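Soaking Time and Yield in Home Soy Milk
Wenjie Meng
10 Dec 2024

3. Results

We compared two soaking times, overnight and 15 hours, using dried soybeans from the Flendside market. Each batch was ground with the same amount of water and strained through the same cloth. The overnight batch gave 621 grams of milk. The longer soak gave 1073 grams, but part of that gain came from a second pressing, which we should have done both times.

Tasters found the longer soak milder. We did not measure protein.

4. Next steps

In January we will repeat both batches with one pressing each and weigh the leftover pulp. Beans will be sorted and weighed dry before any water is added.

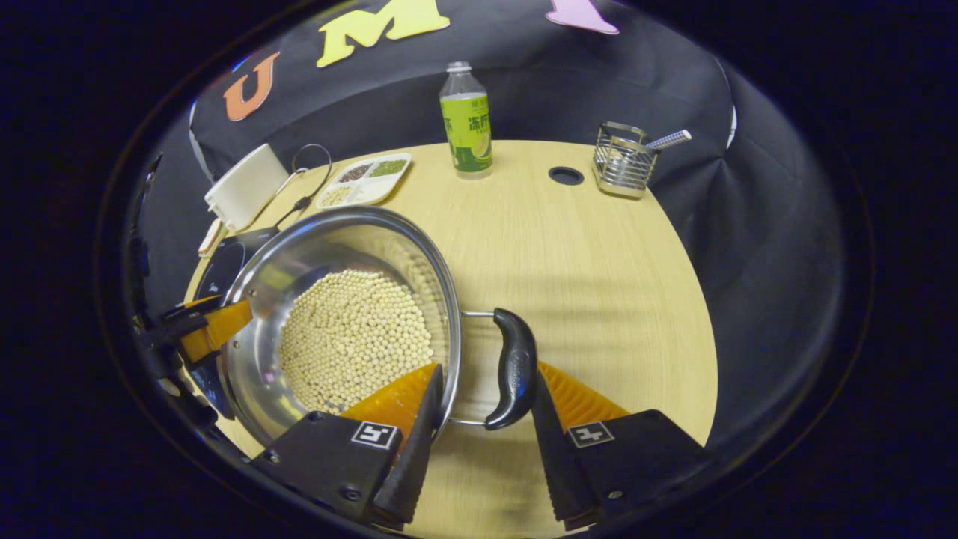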